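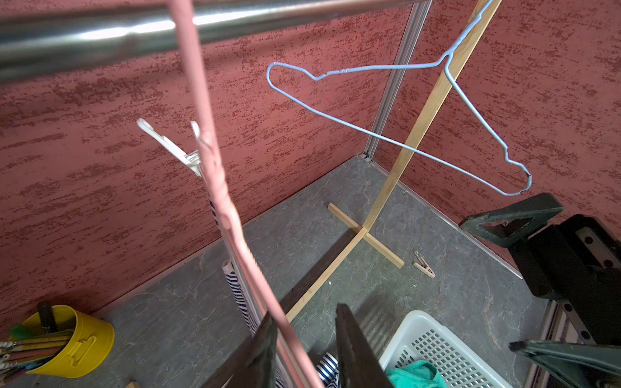
August, a little before midnight. The ablation came back and I have been sulking at it since dinner. The question was whether the wrist view alone could carry the hanging task, without the overhead camera everybody loves because it makes the plots look calm. I trained the policy on 3,954 episodes from the Cunholm set, with 2 views in one run and the wrist view only in the other, and ran 1,000 trials for each. Wrist only finished 846 of them. The two-view run did worse, which I did not predict, and which I will of course claim to have suspected all along when I write it up. I went back through wrist stills for a long while looking for a reason. The one I keep open on the second monitor has the blue-and-white striped cloth held by its white clip on the pink rod, right there between the fingertips, big as a barn. The light blue hanger leans off its pole farther back, and there is a clothespin lying on the floor. From overhead, that clip is a speck. From the wrist it is practically the whole argument.

So my theory for tonight is that the second view gives the policy something easier to look at, and it takes the easy thing, as I would. The overhead camera tells it where the pole is, and then it coasts. I tried masking the overhead view for the last part of each reach and most of the gap closed. Most. I am writing "most" in the diary because the draft will say "substantially" and somebody should keep a record.

Maklow wants the numbers by the end of the month for the joint report. They would also like the word "robust" in the title. I offered "somewhat less confused" and have not heard back.

Things to do before I believe any of it:
Rerun with a fresh seed, and not the lucky one.
Check whether Naciri's loader shuffles the views. I have a bad feeling about this and have had it since June.
Score the failures by hand. Kodevow's labeler calls a dropped sock a success if it lands near the basket, a standard I would welcome in my own housekeeping.

My own laundry has been in the washer since this morning. Going down to move it now, then bed. The rerun is queued for 6 a.m.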